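Print this page
E-mail this page

Old Computers: Frequently Asked Questions
Clastolton Repair and Reuse
Last updated Aug 13, 2026

Do you take any computer?
Desktop towers, yes. Laptops, yes. The beige thing from your uncle's garage, also yes, though we may sigh at it. We don't take printers. We took printers once, in January, and we still have them.

Do I need to book?
Only if you're bringing more than 3 machines. Otherwise come to the side door on Prurbridge Road and ring the bell. Ring it again. It's a big building.

Will you wipe my hard drive?
We will, and you can watch if you find that sort of thing soothing. If you'd rather keep the drive, pull it before you come or ask Viorica Hoxha at the counter to do it for you. Please don't use a hammer first.

What does it cost?
Dropping off is free. A look inside with a written opinion is $21, and the opinion will be candid.

How long will a repair take?
Usually about 3 weeks. Longer if the part has to come from Amato, whose idea of express is their own.

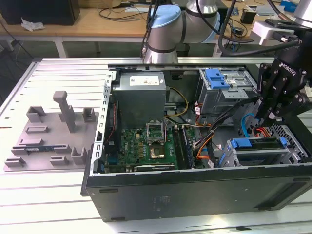

Can I open the case myself?
Please do, it's your computer. Unplug it, lay it on its side and take off the side panel before you decide anything is dead. Coloured plastic clips and latches, like the blue ones on the drive bays, are generally the bits you're meant to touch. The metal bracket standing up over the empty CPU socket is a bit you're meant to touch gently, and the socket itself you leave alone. Bent pins are our least favourite conversation.

My question isn't here.
Call Indska House and ask for extension 614. Leave a message, and spell your name.

Print this page | E-mail this page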